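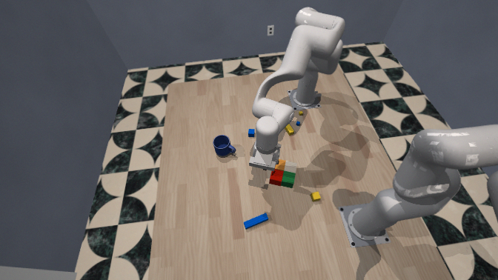
Rain gauge reading way lower than the Bureau - what am I doing wrong?

Posted by Kanokwan Chareonsuk, Jan 20, 2025

Had that big front through overnight, the one with the northwest wind ahead of it. My gauge said 12 mm. Neighbour two streets over got more than double and the official station was closer to his. Same thing happened with the last storm. It's a cheap plastic one on the back fence, near the shed. Do I need a new gauge or is rain realy that patchy? Garden's on tank water so I'd like a number I can trust.

Unai Peñalver

It's the fence. Wind goes up and over it and takes the drops with it, worse in a strong blow like last night. Shed won't be helping either.

Get it out in the open on its own post. Rule I use - twice as far from anything as that thing is tall, more if you've got the yard for it. Top of the gauge level, check with a spirit level. Mine had a lean on it for a whole summer, totals were rubbish.

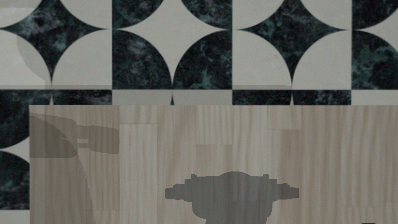 Also read it same time every day, 9 am is what the official ones use. If you read yours at breakfast and he reads his at nine you're comparing different days half the time. Leave it a month in the new spot before you spend any money.

Ramiro Gallardo

Agree with Unai mostly. But storms are patchy too, I'm 5 km from my sister and in January she had hail and we got nothing. Check for spiders in the funnel.

Rocío Cuesta

just buy a digital one, way easier. mine's been fine exept when the batterys go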